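Notebook – Wambridge robotics club, gripper project
June, session 4

Started 4.30 pm. Main job was to get the wrist camera settled so we can stop redoing the calibration every time somebody leans on the bench.

Loaded last session's settings and ran the homing routine. Joint 2 complained once and then went through. Left the speed limit at 91 mm/s, same as for the Postmont demo. Did not touch the force limit.

Logged 904 stills into the Stitum folder before the disk warning came up. Cleared the old test runs (they are on the shared drive under Grigaitė, in case anyone wants them) and carried on. The cap is now 2000 per session, set in the config file, so please don't override it from the command line.

Exposure is still the weak point. On auto it drifts whenever the arm tips back and the camera gets the ceiling, and then the fingers come out too bright for the edge finder. Fixed exposure is better but needs setting again if the blinds move. Wrote the value on the tape by the keyboard.

The seam between the two yellow fingers makes a good reference line. With the fingers closed it is easy to pick out, and the grid of pockets gives plenty of corners to match against on either side.

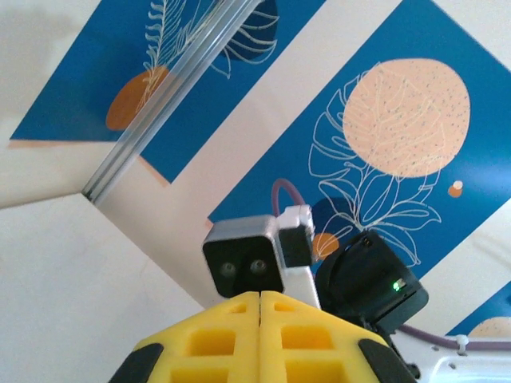 Tried the corner matching on closed-finger views first. It finds the pockets well enough but mixes up neighbouring rows, as they all look alike to it. Next go: mask everything except the strip along the seam and match only there.

To do:
Seam mask, then rerun on the same stills
Check the cable slack at full wrist rotation – both directions
Print the new calibration board, matt paper this time
Ask whether we can have the room until 7 pm next session

Packed up 6.15 pm. Arm parked, controller off, key back in the drawer.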